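Spent the evening sorting out the play kitchen stuff, so here's a long thread on toy food, because a few of you asked what I keep and what I get rid of.

Background: the play kitchen came with us from the old apartment in Grallismont. It was secondhand then. Over the years it picked up pieces from four or five different sets and none of them match. I stopped caring about matching a long time ago.

The big tub had close to everything in it. Plates at the bottom, food in the middle, and a layer of crumbs and one sock. I dumped it all out on a sheet and washed what could be washed. Dish soap, warm water, old toothbrush for the seams.

Do not soak hollow food. Water gets in through the little hole and never comes out. I lost a very nice eggplant this way.

Wood pieces get a damp cloth and that's it. Dry them right away. The paint on the cheap ones lifts if you leave them in the rack overnight.

Velcro food (the kind you "cut" with a toy knife) is the worst to clean. Hair gets in the hooks. A pin works, a dry toothbrush works better. If the hooks are flat, the piece goes. Kids get mad when the carrot won't stay together.

I sort into three piles. Keep out, put away, give away. The put away pile goes in the closet and gets swapped in around July, when it's too hot to be outside after lunch. It's the same old stuff but they act like it's from the store.

What stays out is a small set. Something to cook with, something to carry things in, and a few foods that are easy to tell apart. Red, yellow, green. A two-year-old can find "the red one" even if she doesn't have the word for it yet.
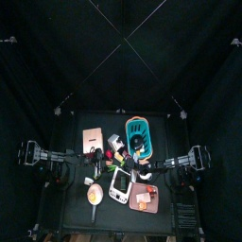

Basket, little white appliance, pink box, and some of the food.

The basket is my favorite piece of the lot. Teal with an orange rim, slots on the sides. It works as a shopping basket, a sink, a bed for a bear. The slots also mean crumbs fall through instead of collecting at the bottom.

Small white appliances are always a hit. I've had toasters, a mixer, a coffee maker with no pot. The ones with a real lever you can push down last the longest in terms of interest. The ones with batteries and sounds go in the closet and stay there.

Boxes are underrated. A plain pretend grocery box can be cereal today and crackers tomorrow. When the paper ones get crushed I tape the corners from the inside with packing tape and they get another year.

On brands, since it always comes up. The Sterka pieces have held up best for me. Thick plastic, no stickers to peel. Dafis makes nicer looking food but the color rubs off on the edges, and my younger one chews. I'd buy Dafis again for an older kid.

I paid 9 dollars for a mixed bag at the Flokdale thrift store and it had most of a breakfast set in it. The same thing new was listed at 100 with the kitchen attached. Wait for the bag. There is always another bag.

Check thrift bags before they go near a baby. Small grapes and peas come out first. So do the tiny spoons. If it fits through a toilet paper tube, it's out of my house until everyone is over three.

Magnets too. Some of the older cuttable food has magnets inside instead of velcro. If the seam is open even a little, throw it out. Don't glue it.

Storage. I tried the cute labeled bins. They lasted 7 days. Now it's one open basket for food and one shelf for anything with a flat bottom. Pots go on the shelf with the lids upside down on top.

The kids can put it all back by themselves with that setup, more or less. Food in the basket, everything else on the shelf. They're not going to sort dairy from fruit and I'm not going to ask them to.

Tonight's count for the give away pile was 13 pieces. Mostly doubles. We had far too many lemons, and a pizza with only two slices left.

Things I'd like to find and haven't: a decent loaf of bread that isn't sliced, an egg carton that closes, and a plain metal pan with a handle that doesn't wobble. If you see any of those in a bag around Flokdale, let me know and I'll pay you back.

Someone asked if they should get the full kitchen or only the food. Only the food. Ours cooked on an upside down box for a year before the kitchen got set up — I drew the burners on with a marker. They still ask about the box.

Someone else asked about felt food. It's nice, it's quiet, it packs flat for trips. It also can't be scrubbed, so I keep a few felt pieces in the car bag and leave it at that.

Last one. Dry everything on a towel with the holes facing down, and turn it once before bed. Mine is on the kitchen counter now and will be there at breakfast. I'll post the closet pile when I get to it.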